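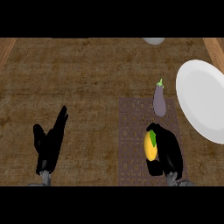 Wameck releases Bimitz 2, with simulated practice tables for two-handed robot teaching

TROVANDALE, Oct 3, 2026 — Wameck has released the second version of Bimitz, its software for teaching two-armed robots by remote control. The new version adds a set of simulated tabletops, so operators can record demonstrations without booking time on a physical robot.

Bimitz lets a person steer both arms and both hands of a robot from a desk. The operator wears a pair of tracked gloves and watches the table on a screen. Every movement is recorded along with what the robot's camera would see, and the recordings are then used to train the robot to do the job without an operator.

The first version worked only with real machines. Customers told Wameck that this held them up. A team with one robot could have only one person teaching at a time, and a dropped dish meant stopping to clear the table.

The simulated tables in Bimitz 2 are based on kitchen and dining work. They include wooden tabletops, plates, patterned placemats and vegetables such as squash and aubergine. A typical task asks the operator to pick up one vegetable with the right hand and put it on the plate, leaving the other where it is. Objects can be moved to new starting places between attempts, and the table resets when the operator presses a foot pedal.

The release comes with 1,553 recorded demonstrations made by Wameck's own operators. Customers can use these as they are, mix them with their own or leave them out. A further set will follow in December and will bring the total to 2,275.

"Picking up a squash sounds simple until you try to do it through a robot's hand," said Rosalind Castellanos, head of operator training at Wameck. "The fingers are thick, and they can hide the thing you are trying to hold. People need time to get used to that. They can now have that time at a desk, and they can make as many mistakes as they like."

New operators start with a short course of 15 tasks. The early ones use one hand and a single object. Later tasks bring in a second object close to the first, and the last few need both hands — for example, steadying a bowl with the left while the right puts something into it. Wameck suggests that recordings made during the course are kept apart from those used for training.

Bimitz 2 also changes how recordings are checked. Reviewers can now play back an attempt at any speed, mark the moment of the grasp and trim idle time from either end. Attempts can be labelled as good, poor or failed. Failed attempts are kept by default, as some customers use them to teach a robot when to let go and try again.

Stubbs, a catering equipment firm also based in Trovandale, tested the software before release. Its staff recorded 1,788 attempts on the simulated tables before moving to a real two-armed robot in the firm's test kitchen. Stubbs plans to carry on using both — the simulated tables for training staff and trying out new tasks, and the real robot for final recordings.

Wameck says that simulated recordings do not replace work on a physical robot. Grip and weight differ between the two, and customers should expect to record some demonstrations on their own machine before putting a trained robot to use.

Bimitz 2 is available now. Existing customers can download it from their account page at no extra charge, and recordings made in the first version will open in the new one. The gloves and foot pedal are sold separately.

About Wameck
Wameck makes remote control and recording software for robots with two arms. The company is based in Trovandale.

Press contact
Wameck Press Office, Trovandale
Interviews with Rosalind Castellanos can be arranged on request.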